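Visita à oficina partilhada da rua de trás, em junho

Cheguei às dez da manhã e a porta já estava aberta. Eu tinha lido sobre esta oficina numa lista de correio, onde alguém perguntava se existia um sítio para construir um braço de robô sem ter garagem. Moro num apartamento pequeno, no terceiro andar, e a minha mesa da cozinha já serve para demasiadas coisas. Por isso me inscrevi no dia de visita. O português não é a minha primeira língua, peço paciência ao leitor se alguma peça ficou com o nome errado.

A oficina chama-se Sarpong e ocupa o rés-do-chão de uma antiga tipografia. São 188 metros quadrados, com um corredor comprido no meio e as bancadas dos dois lados. À entrada paga-se uma contribuição para o café. Recebemos também uma folha com a planta, que eu perdi antes do almoço.

Quem nos guiou foi Abena Ansah. Ela fala depressa e não gosta de parar muito tempo na mesma sala, e assim vimos primeiro a serra de fita, depois as impressoras, depois uma prateleira com motores doados que estão ainda por testar. Cada motor tem uma etiqueta de papel presa com fio. Perguntei se podia comprar um e ela disse que não se vende nada, mas que um membro pode levar um motor para o seu projeto se escrever no caderno da prateleira. O caderno está muito usado e a última página solta-se.

A construção que eu queria ver está na sala do fundo. Chama-se Himach e é um braço com uma garra de dois dedos, feito por um grupo pequeno que trabalha à noite. Começaram em casa de Holger Wallin, no quarto de hóspedes, e mudaram-se para a oficina quando a base ficou demasiado pesada para o tampo da mesa. Holger contou isto com algum detalhe. Parece que a estante ao lado abanava cada vez que o braço travava.

A estrutura é de perfil de alumínio. As juntas são impressas, menos a do ombro, que foi torneada na própria oficina depois de a peça de plástico rachar. Os motores vêm da Hamard e a placa de controlo é da Daltex, um modelo já antigo, com poucos exemplos na internet. Isto foi um problema para eles durante bastante tempo. Fiifi Quartey, que escreveu quase todo o programa, mostrou-me uma pasta com mensagens trocadas com outros utilizadores da mesma placa, e algumas destas mensagens são mais úteis do que o manual.

O que mais me interessou foi a maneira como eles trabalham. Antes de mandar um movimento novo para o braço verdadeiro, experimentam-no numa simulação, no computador. Eu pensava que isto era coisa de universidade. Fiifi disse que não, que o computador deles é normal e que só aquece um pouco — a ventoinha, de facto, ouvia-se do corredor. Na simulação podem mudar a abertura dos dedos, o atrito das almofadas e a posição dos objetos, e repetir a mesma tarefa durante a noite inteira. Na última semana antes da visita fizeram 3,000 tentativas de pegar numa peça fina e comprida. Guardam tudo, também as que falham, e de manhã alguém vê uma parte delas.

A peça fina é o caso difícil. Um cubo tem faces planas e os dedos encontram-nas bem. Uma barra estreita, posta na diagonal em relação à garra, obriga a rodar o pulso antes de fechar, e se o ângulo não está certo a barra roda também. Passei bastante tempo em frente do monitor com esta questão.

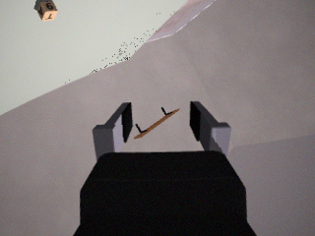 Johanna Fuchs respondeu-me que o ângulo é só metade do assunto e que, na opinião dela, o grupo confia demais na simulação. O atrito de uma almofada nova, disse ela, não é o atrito da mesma almofada depois de um mês com pó de madeira no ar, e nenhum programa sabe disto se a pessoa não lho escreve. Ela prefere fazer menos tentativas e fazê-las na bancada, com a mão perto do botão de paragem.

Fiifi não concordou e ficaram os dois a discutir, com boa disposição, enquanto os visitantes ouviam. Eu fiquei mais ou menos no meio. Percebo que um erro no computador não parte nada, e que um erro na bancada já lhes custou uma junta e uma tarde. Mas também vi a folha onde eles anotam a diferença entre o resultado simulado e o resultado real, e há linhas nesta folha com um ponto de interrogação em vez de um número.

Depois do café pudemos ver o braço a mexer-se. Fatima Odukoya ligou a alimentação, pediu que ficássemos atrás da fita amarela no chão e correu um programa simples, de pegar e largar. De 13 tentativas com a barra de teste, 2 falharam. Numa delas a barra saltou para fora da mesa e foi parar debaixo de um armário — levou mais tempo a procurá-la do que a fazer o resto da demonstração. Fatima apontou as duas falhas na folha, com a hora, e continuou.

Aproveitei para perguntar pelos custos. Não me deram um valor total, porque muitas peças foram trocadas ou oferecidas. O mais caro, disseram, foram os motores do ombro e do cotovelo. O mais barato foram as almofadas dos dedos, cortadas de um tapete de borracha. Para quem quer começar em casa, Holger aconselha construir só a garra e o pulso, fixá-los a uma tábua e aprender com isto antes de pensar no braço inteiro. Pareceu-me um bom conselho para o meu terceiro andar.

Algumas notas práticas para quem quiser ir. A entrada faz-se pelo pátio e não pela rua. Há pouco lugar para bicicletas. A sala do fundo é fria mesmo em junho, convém levar um casaco. As pessoas do Himach estão lá a partir das sete da tarde e respondem a perguntas, mas preferem que se escreva antes. Eu já escrevi, para saber se posso levar os meus dois servos velhos e experimentá-los na bancada deles. Fiifi respondeu que sim, se eu levar também a fonte de alimentação.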